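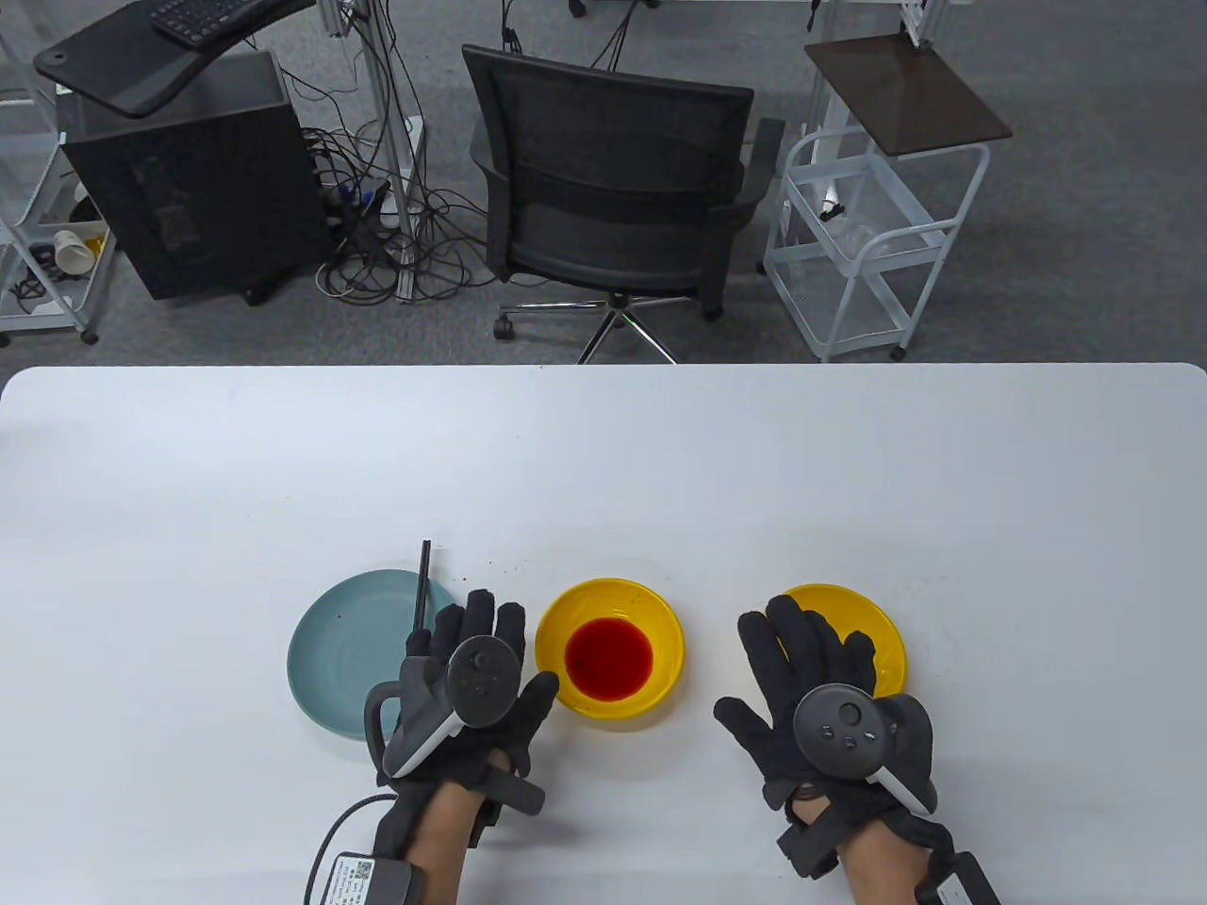

Some of you asked me to write down how I lay a small table with a red dip, how I serve it and how I clean up after. I will do it in one thread. English is my third language, so please be patient with my kitchen words. (1/16)

I need very few things. A flat plate in a pale blue-green, a yellow bowl for the red, a flat yellow plate, and chopsticks. The table is white, and this matters more than you would think. On white you see every drop. (2/16)

I put them in one row. Blue-green plate on the left, yellow bowl in the middle, yellow plate on the right. I have tried a triangle and I did not like it. With a triangle one person always has to reach over the bowl, and the sleeve goes in. (3/16)

The bowl stands in the middle for a simple reason: the food travels from a plate to the bowl and back again, so both roads should be short. Leave a gap the width of a hand on each side of the bowl, or you will push it when you pick up a plate. (4/16)

About the bowl. Mine came from a shop called Skallville and cost 89 pence in a box of single pieces. It is a very loud yellow. My mother-in-law would choose white, but I find that red on yellow looks cheerful, also on a grey morning in March. (5/16)

How much to pour: only a pool in the centre. The inside wall of the bowl should stay free, so that you can wipe the extra off on it before you lift your food. If you fill it to the rim you have no place for wiping and it all goes on the table. (6/16)

The blue-green plate is my favourite. The glaze is a little swirled, with soft rings near the middle, like water after a small stone. I bought it from Dinsa, who make plates and nothing else, and I have regretted many purchases but never this one. (7/16)

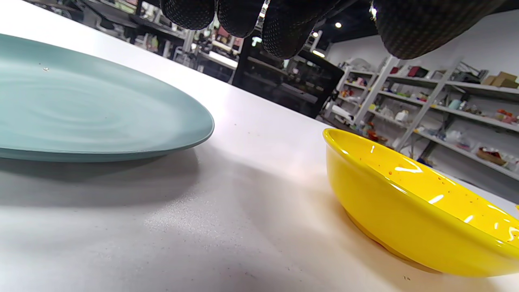
PART TWO: THE RED DROPS

Now the part which brings me the most messages. Between the plate and the bowl there will be drops. They are small, and they always fall on the same stretch of table, exactly where the chopsticks pass. On the plate you will find red specks too. Please do not be angry with your guests. (8/16)

I do it in this order.
Lift the plate away first, straight up.
Lay a damp cloth on the drops and wait 20 seconds.
Pick the cloth up, do not rub.
Fold it to a clean side and do it again. (9/16)

If you rub, you make one large pink cloud from a few tiny dots. I learned this on a table which belonged to my landlord. It was also white. We do not speak about it. (10/16)

My friend Mulugeta Tilahun puts a folded napkin between the plate and the bowl, like a small bridge. It works well and his table is always cleaner than mine - but I do not like how the napkin looks after the first five minutes. So I wipe. You can choose. (11/16)

Chopsticks. Mine are thin and dark, and I hold them quite far back. Over the bowl I go slowly, tip down, and I stop for one breath before I move to the side. The stop is the whole trick. The drop that wants to fall will fall in the bowl and not on your table. (12/16)

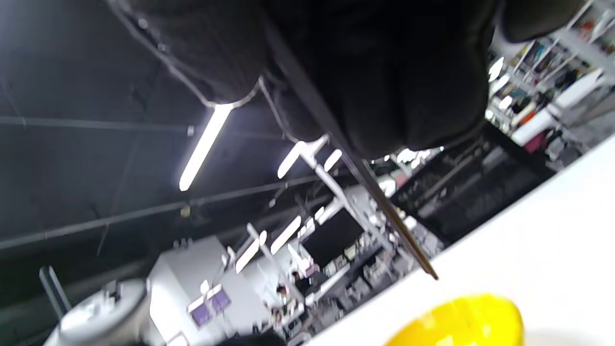 Should the dip be poured before the guests sit down, or after?

After, if you can manage it. A poured bowl gets a dull skin on top when it stands too long, and somebody will bump the table while pulling out a chair. I seat people first, then I pour, then I bring the food. If you must pour early, put a saucer upside down on the bowl. (13/16)

Washing up. The bowl goes first, alone, with cold water, then with warm water and soap. If you put it in the sink together with the pale plate, the red goes for a walk and you will wash both of them twice. The yellow plate is easy, I do it last. Dry the pale one by hand, water marks show on it. (14/16)

What I would buy again: the plate, yes, and at the full price. The bowl also, though I wish it was a little heavier at the foot. What I would not buy again: the Peveck cloths. They come in a pack of 16, they are thin like paper, and they leave fluff on a wet table. An old cotton towel cut into 6 pieces did the same work for me and I already had it. (15/16)

Some of you wanted to know about a tray. Wutalwood have a long one where three dishes should fit in a row, but I have only seen it in the shop and I have not measured it. If anybody has it at home, please write me the inside length. My yellow plate is wider than it looks and I do not want to carry a tray back on the bus. (16/16)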